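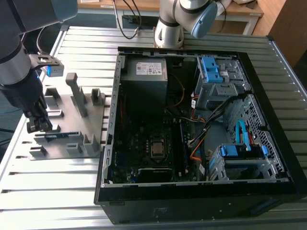 A Binutby concluiu a primeira fase do ensaio comparativo de garras para desmontagem e montagem de computadores de mesa, conduzido na sua unidade de Stadham. O ensaio avalia 2 garras de dois dedos, a Jodska e a Liang, montadas alternadamente no mesmo braço e comandadas pelo mesmo controlador. Cada ciclo decorre entre uma placa de fixação com suportes cinzentos, num dos quais assenta um módulo de circuito impresso verde-escuro, e uma torre deitada de lado, sem o painel lateral. A câmara fica num suporte preto junto à extremidade do braço, acima da garra – posição mantida em todas as séries.

Foram definidas 7 tarefas, entre as quais a inserção de módulos de memória e a extração de placas de expansão. Cada garra executou cerca de 28 repetições por tarefa, com registo da força de aperto, do desvio de posição e do tempo de ciclo.

A segunda fase, com início previsto para novembro, incidirá sobre o manuseamento de cabos – a operação com maior dispersão de resultados nos testes preliminares. Os dados completos serão disponibilizados a integradores mediante pedido à Binutby.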